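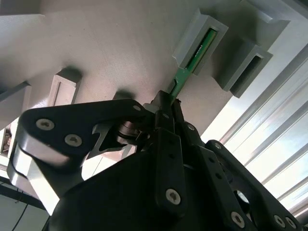
## Part-time cell tech wanted (someone to look after our board loader)

Hi! I'm Rekha Bhatt, I run the test floor at Mukness, and I'm looking for a person to take over the day-to-day care of one robot cell. One! You won't get handed the whole building on your second morning, I promise.

The cell is called Omlow (it was named before my time and the sticker is never coming off). Its whole life is putting thin green circuit boards into gray slot holders and taking them out again, gold contacts end first into the tester. On a good shift it gets through 300 boards. On a bad shift I'm standing next to it with a hex key in my teeth, and that's why I'm writing this ad.

### What you'd be doing

Mostly the gripper. The fingertips are slender and they pinch the board, so a little wear at the tip goes a long way. You'd be:

- checking the fingertips at the start of each shift and swapping them when the grip gets sloppy
- going over the hex-socket screws on the links with a torque driver, and marking each one when it's done
- cleaning the linkage and wiping down the wrist camera
- re-teaching the slot positions whenever the holders get moved along the rail (product changes, usually twice a month)
- writing down what you did, in the notebook by the cell, in handwriting that I can read

The slot thing is where you'll earn your money. If a holder is sitting even slightly crooked the board goes in at an angle and scuffs the contacts, and you don't always hear it. Neusa Araújo, who built most of the fixture, will spend your first 2 weeks with you going through her way of lining things up. She uses a scrap board and a strip of paper and she's faster than the software.

There's a controller upgrade coming in June too, and I'd love to have you settled in before that starts, because we'll be running the old program and the new one side by side for a while.

### Who I'm hoping for

You've fixed things with small screws and enjoyed it. Bikes, printers, sewing machines, cameras, I really don't mind. Robot experience is nice, but I can teach you the pendant. I can't teach you to stop when something feels wrong, so please come with that already installed.

You need to be okay with lockout rules, and I mean every time, including when it's "just a quick look." Steady hands help. So does decent close-up vision, with or without glasses (mine are on my head right now).

### The practical bits

- Twenty hours a week, mornings, starting at 7:30
- Hourly pay, and we'll talk numbers on the first phone call so you don't sit through interviews guessing
- Tools supplied, plus some $100 a year toward safety shoes
- You'd report to me

### How to apply

Drop a note at the Mukness front desk or send it through the jobs page, marked "Omlow." Skip the cover letter if you hate them. Tell me about the last thing you repaired, what was wrong with it and how you found out. Photos welcome, greasy ones especially!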